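Payroll and Withholding Tax Analyst (63 percent schedule, fixed term)
Employer: Gollier Payroll Services
Reports to: Lise Caron, Head of Tax Operations
Start: January

Gollier files state and local withholding returns for small employers, most of them restaurants, clinics and building trades. We are hiring one analyst for the year-end filing period and the correction work that follows it.

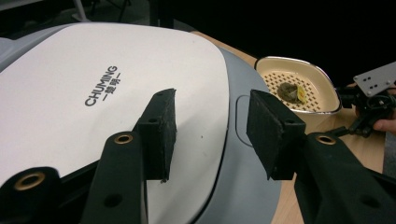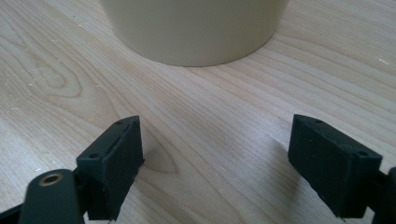 The post sits in the reconciliation group, a team of four. The group compares what each client withheld from wages during the year with what was deposited and what was reported on the quarterly returns. Where the three do not agree, the analyst finds the difference, documents it and prepares the amended return.

Duties

Reconcile quarterly withholding totals to annual wage statements for an assigned list of clients.
Prepare amended returns and corrected wage statements.
Answer notices from state tax agencies, including penalty notices, mismatched account numbers and deposits posted to the wrong period.
Request penalty relief in writing when the facts support it.
Register new client accounts with state and local agencies and close accounts for clients that have stopped paying wages.
Keep the notice log current. Each entry needs the date received, the response due date, the amount in question and the name of the person handling it.

Volume is uneven. In the peak weeks the group handles up to 1,000 notices and corrections, most of them short. Outside the peak, the work shifts toward multistate cases, where an employee lives in one state and works in another and the credits have to be traced by hand.

Systems

Payroll data is held in Uvach. Returns are prepared and transmitted in Pinto. You are not expected to know either one. Training takes place in the first two weeks and is paid at the full rate. You should already be comfortable with spreadsheets, including lookups and pivot tables — most reconciliations still begin there.

Requirements

At least 3 years of work in payroll tax, a state revenue agency or a public accounting office.
Working knowledge of federal employment tax returns and of withholding rules in more than one state.
Clear written English. Letters to agencies go out under the analyst's own name after review.
Ability to pass a background check. The analyst will handle Social Security numbers and bank details.

Useful but not required: experience with city or county wage taxes, an enrolled agent credential, or a second language used in business.

Terms

The contract runs through the end of June and may be extended. Hours are worked between 8 a.m. and 5 p.m. and can be spread across the week by agreement with the supervisor. Remote work is possible after training, on company equipment only. Client files may not be printed or stored at home. Paid leave accrues from the first day — unused leave is paid out when the contract ends.

How to apply

Send a resume and a one-page letter to Jocelyn Morin in Human Resources. In the letter, describe one withholding discrepancy you resolved, how you found the cause and what you filed to correct it. Remove all client and employee names. Applicants selected for interview will complete a short reconciliation exercise using sample data. Please do not send transcripts or references until they are requested.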